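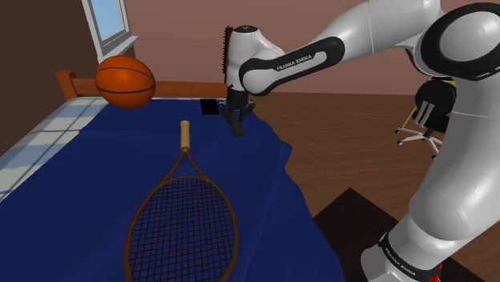
Friday, late

Well, I finally did it. I sold half my Bramwell shares this morning, before I'd even had breakfast, and then I spent the whole day checking the price to see if I'd been an idiot. (Down a little by lunch, up a little by the close, so the jury's out.)

I've owned Bramwell since it was a tiny gas driller that only my brother-in-law had heard of. I bought 400 shares and told myself I'd leave them alone until I retired. Then came the merger with Funton, and all the talk about debt, and every quarter since then I've sat through the earnings call with my stomach in a knot. This time the CEO used the word "discipline" so often that I started to tune him out. They're pumping more than they said they would, costs are down at the Hendport field, and the stock still fell the minute the call ended! I don't get it. I've been doing this for years and I still don't get it.

Called Ferhat Karaca in the afternoon to tell him. He was nice about it, but I could hear him typing the whole time, and he thinks I should have waited until January, when the pipeline out of Venavholm is supposed to open and they can stop practically giving the gas away. He's probably right about the pipeline. He was right about the dividend cut too, and I ignored him then as well. But he doesn't have a roof to pay for, and I do, and the roofer wants his deposit.

So 200 shares gone, 200 left. I wrote down what I paid and what I got on the back of the gas bill, which felt about right. Need to find the old statements for the taxes – I think they're in the blue folder, unless I moved them when we painted.

The money is just sitting in the account for now. Part of me wants to put some of it into one of the pipeline companies, since they get paid whatever the price of gas does, or so everyone on the message board says. The same people were telling me to buy more Funton right before the merger, so I'm not in any hurry. I'll read the annual report first. All of it this time, footnotes too, even the bit on hedging that puts me to sleep.

Leftover chili for dinner. Oil up 2 dollars, according to the radio. Of course it is. Going to bed, and I'm leaving the phone in the kitchen.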